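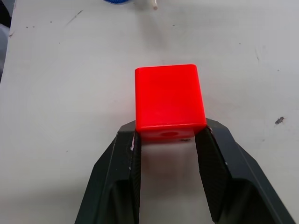 Re: [つみき研] Skamnessの算数効果について（導入相談）

カテゴリ：教材・おもちゃ ＞ 積み木・ブロック

2020年3月17日

沼田です。学童と小さな文庫を掛け持ちしている者です。普段は読むだけですが、今回は少し長く書きます。

Hala Morsyさんの投稿を引用します。全文だと長くなるので、引っかかった部分だけ残しました。

> 皆さま、お世話になっております。Hala Morsyです。
> 休校で子どもが家にいる時間が増え、園の保護者の方から「家で何かできる教材はないか」と聞かれることが多くなりました。
> そこで、Pireo社の積み木プログラム「Skamness」を紹介できないかと考えています。
> 月2000円で、積み木のセットと毎週の課題カードが届くものです。
> パンフレットによれば、696人の子どもを対象にした調査で、8週間の使用後に算数の得点が有意に伸びたそうです。
> また、積み木による数の教育は1714年にさかのぼる歴史があり、効果は長い年月をかけて確かめられてきた、とも書かれています。
> Lungile Dlaminiさんのところではもう使われていると聞きました。感触を教えていただけないでしょうか。
> 反対意見もあれば、ぜひ伺いたいです。

反対意見もあればとのことなので、遠慮なく書きます。先にお断りしておくと、私は積み木が好きです。文庫にも古いのが一箱あって、本を読みに来たはずの子がずっとそれで遊んでいることもあります。ですから積み木を置くなという話はしません。パンフレットのほうに用があります。

■ 696人の話

私も同じパンフレットをPireoから取り寄せました。グラフが大きく、説明が小さいです。注を読むと、696人というのは「調査に参加した児童」の数で、最後の得点が集計に入っている人数は書いてありません。途中でやめた子が何人いたのか、やめた子の得点をどう扱ったのかも不明です。

仮に、続かなかった家庭が抜けたあとの得点だけを比べているなら、毎週カードを机に広げて親が横に座れる家の子が残っていることになります。そういう家の子の点が上がったとして、積み木の手柄と言えるでしょうか。

もっと困るのは、比べる相手がいないことです。グラフの棒は「開始前」と「終了後」の二本だけです。小さい子は、放っておいても8週間たてばそれなりに育ちます。園にも通っているし、お風呂で数も数えるし、同じ形式の問題を二度目に解けばやり方も覚えています。何もしなかった子、あるいは絵本やトランプで同じ時間だけ親と遊んだ子の棒が横に立っていないと、読みようがありません。

「有意に」という言葉も気になります。これだけ人数がいれば、ほんの少しの差でも有意にはなります。知りたいのは差の大きさですが、グラフの縦軸が途中から始まっていて、目盛りの数字もありません。定規を当ててみましたが、基準がわからないので、途中でばかばかしくなってやめました。

■ 「算数の力」とは何を測ったのか

問い合わせ窓口にメールで聞きました。一度目の返事は商品の特長をまとめた文章でした。同じ質問をもう一度送ったところ、「課題カードの内容に準じた独自テスト」との回答がありました。

つまり、カードで練習した問題に似た問題を解かせたら、よく解けるようになっていた、ということだと私は受け取りました。それはそうでしょう。漢字ドリルをやれば、そのドリルの漢字は書けるようになります。積み木を見て上から見た形を選ぶ練習をした子が、上から見た形を選ぶ問題で点を取っても、繰り上がりのある足し算や文章題ができるようになったとは言えません。

空間をとらえる力と算数の成績に関係があるという話は、私も研修で何度か聞きました。関係があること自体を疑うつもりはありません。ただ、空間の課題が得意な子が算数も得意だという話と、空間の課題を練習させると算数が伸びるという話は別です。パンフレットはこの二つを同じ段落の中でつなげていて、続けて読むと一つの話に見えます。書いた人はうまいと思います。

問題用紙を見せてほしいとも頼みましたが、社外秘だそうです。だめなら断ってもらってかまわないのですが、見せられないものの点数を宣伝に使うのはどうなのでしょう。

■ 1714年

これが一番ひっかかりました。

パンフレットの年表には「1714年　Baran、数の立方体を考案」とあります。Baranが人の名前なのか、土地の名前なのかもわかりません。出典もありません。これも窓口に尋ねたところ、「社内資料による」とのことでした。

手元の教育史の本を何冊か見ましたが、私の探した範囲には出てきませんでした。私の本棚が狭いだけかもしれません。詳しい方がいらしたら教えてください。間違っていたらこの節は取り下げます。

ただ、仮に本当にその年に誰かが立方体で数を教えていたとしても、だから効果が確かめられている、とはなりません。古くから続いていてもあまり効かないものはたくさんあります。私が子どものころは、風邪をひくと首にねぎを巻かれました。あれも由緒は正しいはずです。

それに、昔の誰かが立方体を使ったことと、今のSkamnessの課題カードが効くかどうかの間には、つながりがありません。立方体が同じなら何でも同じ、というのであれば、うちの文庫の古い箱で十分です。

■ 値段について

月2000円を高いと見るか安いと見るかは、家庭によると思います。私が気にしているのは、園を通じて紹介するという点です。

保護者は、先生から渡された紙を断りにくいものです。私自身、上の子のときに園で配られた英語教材の申込書を、欲しくもないのに出しました。下の子のときは出しませんでしたが、しばらく後ろめたい気分が残りました。休校で不安になっているところに「算数が伸びる」という紙が来たら、効くかどうかを考える前に申し込む人が出ます。

もう一つ、解約の条件も見ておいてください。私が受け取った申込書では、積み木本体は初回に届き、途中で解約する場合は残りの代金を請求されることになっていました。いくらになるかの例は載っていません。地域や時期で書面が違うのかもしれないので、Halaさんのお手元のものも確認していただけますか。

紹介するのであれば、少なくとも「園として効果を確認したものではありません」という一文は入れてほしいです。それを入れると紹介する意味がなくなる、というご意見が出そうですが、それなら紹介しないほうがいいと私は思います。

■ Lungileさんのところの感触について

一月の集まりで、Lungile Dlaminiさんから少しだけお話を聞きました。ご本人がこのMLを読んでいらっしゃるので、間違っていたら直してください。

私の記憶では、子どもたちは喜んで遊んでいる、ただしカードはあまり使わない、というお話でした。カードの見本どおりに組むより、並べて道にしたり、お店の品物にしたりするほうが長く続く、と。それは楽しそうだと思って聞いていました。

問題は、この話が一月のうちに「Lungileさんのところで効果が出ている」という形に変わって、別の方から私の耳に入ったことです。誰が悪いということではなく、こういう話はそうなりがちです。「喜んでいる」が「よく取り組んでいる」になり、「力がついている」になります。Sumentの掲示板でも似たような書き込みを見かけましたが、たどっていくと、どれも自分の目で見た人の話ではありませんでした。

ですからLungileさんには、できれば見たことと、思ったことを分けて書いていただけると助かります。どの年齢の子が、どのくらいの時間、カードを使ったのか使わなかったのか。算数がどうなったかは、わからないならわからないで結構です。むしろわかったと言われたら、私はまた長いメールを書くと思います。

■ では何をすすめるのか

文句ばかり言って代案がないと前にも叱られたので、書いておきます。

休校中に家でできるものを、と聞かれたら、私はまず、その家にすでにあるものを聞きます。トランプ、すごろく、計量カップ、おつりの小銭。積み木があるならもちろん積み木でもいいです。何もなければ牛乳パックでサイコロを作ります。角がつぶれて、出る目が偏ったりしますが、それをしつこく振って紙に印をつけていくのが好きな子もいます。

これで算数が伸びるかと聞かれたら、知りません。測っていません。うちの学童の子で試したわけでもなく、試したところで、私がひいき目に見るに決まっています。すすめる理由は、お金がかからないことと、飽きたらやめられることくらいです。

課題カードのようなものが欲しい家庭もあるでしょう。何をすればいいか決まっているほうが親は楽ですし、その楽さにお金を払うのはまともな買い物です。Pireoがそう売ってくれるのであれば、私は何も言いません。「毎週、親が考えなくてもいい遊びが届きます」と書いてあったら、私が申し込んでいたかもしれません。

■ 確認したいこと

Halaさん、もしPireoの担当の方と直接話せるのであれば、次の点を聞いていただけないでしょうか。私が聞くと、もう返事が来ない気がします。

・8週間の終わりまで残った子の人数と、途中でやめた子の扱い
・使わなかった子との比較があるか。あるなら、なぜ載せていないのか
・テストを作った人と採点した人は誰か。採点者は、どの子が使ったかを知っていたか
・終了してしばらくたったあとの得点はあるか
・年表のBaranの出典

最後のは半分意地です。ほかが全部きちんと返ってくるなら、忘れてもらってもかまいません。

答えがそろって、中身もまともだったら、私は意見を変えます。その場合はこのMLで訂正を出します。前に砂時計の件で訂正を出したことを覚えている方もいらっしゃると思います。あれは私の早とちりでした。

それと事務的なことですが、次の集まりは中止と聞いています。パンフレットと申込書の写しは、見たい方がいらしたら郵送します。スキャナーの調子が悪いので紙になります。私の書き込みが入っていて読みづらいところがありますが、そこは飛ばしてください。

沼田

> 追伸：課題カードの見本を一組もらっています。ご興味のある方はご連絡ください。

追伸のほうにもお返事を忘れていました。見本、見せてください。送料はこちらで持ちます。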